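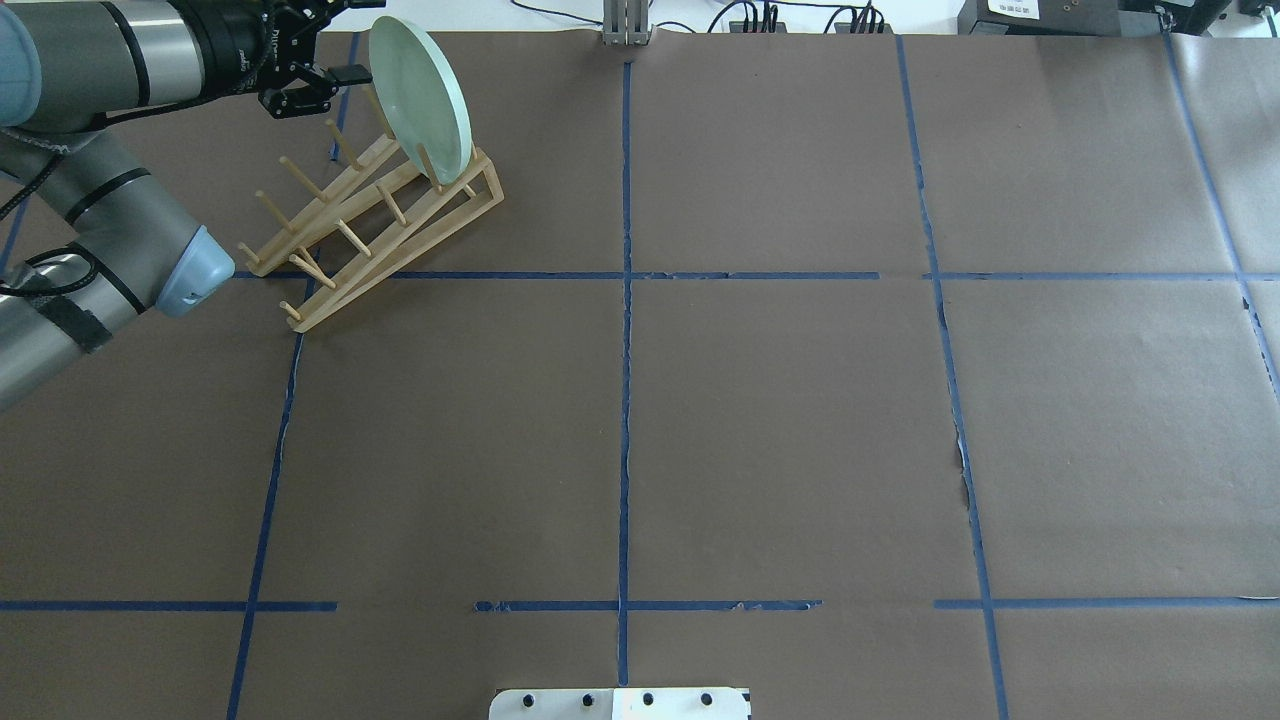 Dish Rack Table – Condition Checklist
Site: Trurkov, bench 2
Checked by: Ildikó Csizmadia
Reviewed by: Máté Szűcs

1. Paper cover
Condition: acceptable.
Comment: Light creasing, no action. Replace the sheet if a crease lifts high enough to catch the foot of the rack. Spare sheets are on the Ticona roll, some 400 cm left in January.

2. Tape lines
Condition: rework.
Comment: One strip is frayed along its left edge, with a small torn patch just below the crossing where the pale backing shows. Small dark mark beside the tear, possibly debris or lifted tape – pick off before retaping. Strip and relay the full length. Do not patch over the tear.

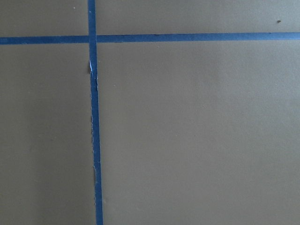
3. Rack
Condition: acceptable.
Comment: Wooden, pegged. Test each peg by hand for play and run a dry cloth along the rails to find splinters. A loose peg takes the rack out of use until reglued (form 804).

4. Plate
Condition: acceptable, clean before next use.
Comment: Pale green ceramic, stored upright between the pegs. A few darker smudges on the surface.

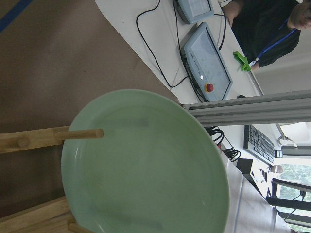 Run a fingertip around the full rim for chips, then look at the glaze under a side light for hairline cracks. Any crack – discard, no repair.

5. Cables on the white tabletop
Condition: monitor.
Comment: Keep loops clear of the paper edge and off the walkway side. Miklós Bognár to fit clips.

Open items: 2, 5. Recheck after retaping.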